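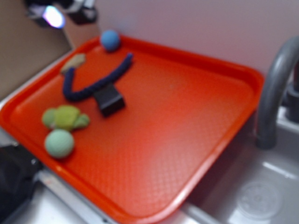
Tola Foster Network: progress report to the Kováčik Fund

8 March 2022

Hello again from Flurnotley! You asked for something a bit less stiff than the last report, so I'm writing this one the way I'd tell it to you over coffee, and the spreadsheet is attached for anybody who likes columns.

Where we are with foster homes

We've signed up nine new foster homes so far under this grant, and I'm thrilled with them. Most are out toward Gomesari, where we had hardly anyone before (I used to drive dogs the whole way back to town and then out again when a family wanted to meet them, which was silly for everybody, dogs included). Three of the new homes will take big dogs. If you've ever tried to place a seventy-pound shepherd mix in the middle of winter, you'll know how happy that makes me.

The sign-up process still takes longer than I'd like. The home visit is quick enough, but getting a landlord to put yes in writing can drag on for weeks, and we lost a lovely couple that way. I've rewritten the landlord letter so it's one page and answers the deposit question right at the top. The first one I sent out came back signed, so fingers crossed.

Vet costs

This is the part of the budget I worried about and I'm still a little worried. Dental work is what gets us. Older dogs come in with terrible mouths, and we can't in good conscience send them to a new family like that, so they go in for cleaning and extractions before we list them. We had an unplanned bill of $700 for one old beagle who needed far more done than the first exam suggested. She's eating dry food now and bossing her foster family around, and I'd make the same call again, but it did take a bite out of the line (sorry). I moved money over from printing to cover it. The budget tab shows the change, and I'd like your okay on that in writing when you get a minute.

Vaccines and microchips are right on budget. Spay and neuter is a little under, mostly on account of the clinic closing for a stretch in January while they fixed a burst pipe. Those appointments have all been rebooked, so expect that number to catch up by the next report.

Supplies and the welcome kits

Every foster home gets a kit on day one: food for the first stretch, a leash, a slip lead, bowls, a blanket, and a few toys. We changed the toys this winter. The squeaky plush ones were getting torn open in an afternoon, and I had one too many late-night phone calls about swallowed stuffing, so we've gone over to rope toys and balls, with chew toys for the dogs who need to work their jaws. Fosters are asked to send toys back with the kit when the dog is adopted. Ropes that are fraying go in the trash, and whatever is still in good shape gets washed and checked before it goes out again.

The crates have been the real headache. We own plenty of medium ones and never enough large, and two of the large ones came back with bent doors. I've priced replacements and I think we can stay inside the equipment line if I buy in the spring sale. I'd rather wait than pay full price today, but if we get a big litter or a large hoarding case, I may not have that choice.

Training evenings

We said we'd run evening sessions for new fosters and we have, though the first had to move online when the roads iced over. It went better than I expected! People could show us their own kitchens and hallways, and we ended up talking about where to put the crate and how to set up a baby gate, which never comes up when we're all sitting on folding chairs in a hall. I want to keep one online session in the schedule even after the weather turns.

The in-person evenings have been busy and loud. The most popular topic by a mile is the first night: the whining, the pacing, the puddle by the door. I've typed up our notes into a short handout and it now goes in the kit too.

What hasn't worked

The weekend adoption table outside the feed store was a flop. We froze, the dogs hated the parking lot, and we came home with a pile of very kind conversations and no applications. I've dropped it until the weather is warmer. Meet-and-greets by appointment at the foster's own house are slower to set up, but the dogs act like themselves and the families stay longer.

I'm also behind on the photos for the website. Some dogs were listed for days with no picture at all, and they got fewer inquiries than the ones who had one. I've asked each foster to send me a snapshot within the first couple of days, good light or bad.

Coming up

Puppy season is almost on us, so the next stretch will be mostly about finding homes with a spare room and somebody around during the day. I'm also starting on the July open house, and I'd love for someone from the Fund to come out and meet the dogs. Wear old shoes, the field gets muddy. I'll send the final receipts for the dental work separately once the clinic has mailed them to me.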